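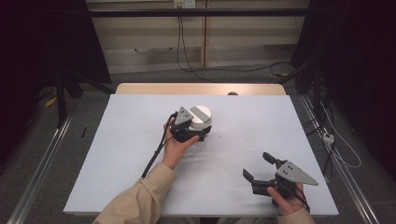 The white round piece, middle of the board. Bar side up.

October, notebook 4, continued from p. 188

9:40 am

Good morning's work on the board already and I want to get it down while it's fresh. Started with the specks. They are faint and dark and all over the white, with a few smudges between them, and from standing height you can hardly see them. Get down level with the surface and they're everywhere. Two kinds, I'm now sure of it. One kind wipes off with a dry cloth. The other kind stays put and needs the cleaner.

Mixed the Grodley at 80 ml into 1000 ml of water, same as Yolanda's note inside the cupboard door. Tried it on one corner first. Lovely result! The smudges went in a single pass and most of the stubborn specks went with a second. A few are in the surface for good, I think. I've stopped fighting those. Scrubbing harder left a dull patch the size of a coin on the near side, so please, soft cloth only, and no green pads. (Sheldon, I saw the green pad in the sink. I'm not accusing anyone.)

Dry with the second cloth straight away. Left to dry by itself the stuff leaves rings, and then you have rings to look at along with the specks.

10:25 am

Now the white round piece, which I've grown very fond of. It came in the mixed box from Mulcahy with no label and no paper. Round body, a raised bar across the top. Tiburcio says knob. Fergal says cap. I go back and forth. The bar is just the thing you'd want for turning with two fingers, which is the knob argument. But if you sold me a cap with a bar like that on top I'd be glad of it too, because you could get it off with cold hands. For now it goes in the parts list as "round, white, w/ bar" and whoever finds the mate to it gets to choose the word.

Things tried with it by hand, at the bench:

Turned it by the bar, thumb and first finger. Very comfortable. Better than the smooth ones in the Ralomus tray by a mile.

Turned it by the side, whole hand. Fine, a bit slippery after the cleaner. Rinse and it's fine again.

Set it down on the bar. Rocks. So bar side up for storing, which also makes it easier to tell apart from the plain discs when you open the drawer.

Slid it across the board, before and after cleaning. What a difference! Before, it dragged and made a small gritty noise. After, it went quietly and kept going further than I meant it to. I'd been blaming the piece for that noise all week, and it was the dirt.

11:10 am

White on white. Senan brought this up and he's right to. A white piece on a white board is hard to find again if you look away, mostly under flat light, and the bar nearly vanishes when you look straight down on it. Some options we talked through:

a sheet of gray card under the white pieces, taken up again for the dark ones
a colored dot on the bar (I don't like marking the piece before we know what it is)
leave it alone and put it near the middle every time, so at least you know where to look

Going with the middle for now. It's free, and the middle is also the cleanest part. Senan is going to cut the card anyway and leave it by the Nirnine boxes so we can try both. I'd like a mid gray. The light gray scraps we have are too close to white to be any help.

11:50 am

Some notes on the corner itself, as I spent half the morning on my knees in it.

The black curtains do a great job. With both of them drawn the way they are now, the glare I used to get across the left half of the board is gone. They shed, though! A good share of the lint I picked up today was black, and I bet a fair number of the dry-wipe specks are simply curtain. Shook out the left one in the corridor, will do the right one after lunch. If the specks come back slower on the left side, that settles it.

The beige wall behind collects dust in its grooves. Ran a brush along them from one end to the other and got a surprising amount out. Do the wall before the board next time. I did the board first and had to go over the far edge again.

Cables on the right need a proper tidy. Black and white ones all in a tangle on the carpet with the power strip in among them, and then the black one that hangs down from the wall outlet and swings off to the right. Nothing wrong with any of it, but you can't vacuum there, and the carpet on that side shows it. Yolanda has a bag of the reusable ties and says take as many as we like. Plan: whites in one bundle, blacks in another, strip pulled clear so it can be reached without moving anything. Wants two people and maybe half an hour.

Also on the floor, left side: small yellow thing near the tripod leg, and a short black stick right by the board. Whose are these? If they're yours, please come and get them. If they're still there when I vacuum they go in the odds tin.

Rounded edge of the wooden table is holding up beautifully. I ran a damp cloth along it and the tan came up warm and even. No oil needed this season, in my view.

1:30 pm

Back from lunch. Right curtain shaken out. Board still clean except for two new specks, both on the right. I'm pleased out of all proportion.

Topped the spray bottle up to 900 and put the date on the tape.

To do:
Cable tidy with Yolanda
Gray card, mid gray (Senan)
Ask Mulcahy if the mixed box had a packing list
Second soft cloth, ours is getting thin
Look through the bottom drawer for anything the round white piece might fit. Fergal thinks he saw a threaded collar in there last spring. I'll start with that one.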